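Gripper trials: your questions

Does the Padmont gripper really beat the Rolland?
In simulation, by a little. I wouldn't buy on it.

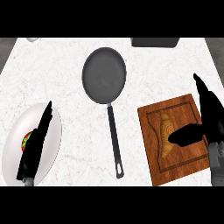
Ysaline Courtois

How many runs?
42 each, on the Sindesach controller. Mevness quotes 102, but counts restarts. 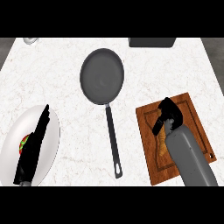 Grip force is where I trust the simulator least. Ridged bread between black fingers looks convincing enough, and a real crust would crumble.

Will you test on real arms?
In July, if the loan comes through.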